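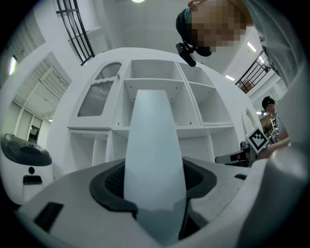 From: Kirstin Geddes
To: Paltden House residents and staff list
Subject: Re: White shelving unit, second-floor common room

Dear colleagues and residents,

Thank you to everyone who responded to the January notice. In reply to Mr. Menzies, whose message is quoted in part:

> Gavin Menzies wrote:
> I would like to know whether the white unit is to be kept or
> replaced by one of the Sidard cabinets on order for room 407.
> If it stays, may the books go behind the glass door? And who
> has the spare shelf supports? I asked at the McIver desk and
> was sent back upstairs.

The unit will be kept. It is in sound condition, and the quotation for a replacement of similar size came to $1,755, an expense the House does not wish to take on this year.

The following arrangements apply until further notice.

The cabinet on the left is assigned to board games and table linens. The frosted panels hide the contents, so a printed list will be taped inside the door. Please open the door by the knob and do not pull on the edge of the glass.

Books and magazines belong in the open cubbies to the right. The large lower one is reserved for oversize volumes – atlases, albums and the bound newsletters. The inner walls are drilled for shelf supports, and residents who would like a shelf added should write to me before moving anything. The spare supports are in my office, in an envelope marked Plurkari.

The two narrow compartments under the door are for trays and flat folders only. Shoes left there will be taken to the front desk.

Nothing should be stored on the curved top.

Sorting will begin at 9 a.m. on the first working day after the hallway is painted. Items without a name on them will be held for 2 weeks.

Respectfully,
Kirstin Geddes
Residential Services, Paltden House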